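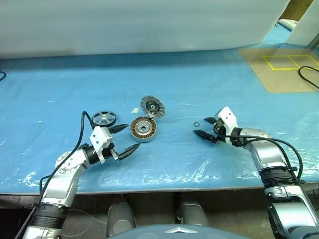

Figure 1. The two-arm cell at Murnside with the motor parts laid out between the grippers.

My part of the project was looking after the cell, so I spent most of September wiping, tightening and re-taping. Evanthia Sarantis wrote the motor assembly routine, and I got to be the mechanic (my favourite job, for the record!).

The blue sheet was my first headache. The plastic film creases and throws glare, so I now smooth it out before every session and check the colour balance again afterwards. Next came the yellow tape on the cardboard mat — two rectangles side by side, and if either one lifts at a corner I redo both.

Fingers took longer. I swapped the left pair after 74 cycles because the tips had started to wear, and it took me two goes to get the bracket sitting square. Siebe Koster showed me how to leave enough slack in the gripper cables so they loop over the arm without tugging at the elbow. I'd had them far too tight!

We lost four afternoons to a noisy joint on the right arm. Orestis Ververidis found a loose connector in the end, and I've added it to the checklist, right after the finger bolts.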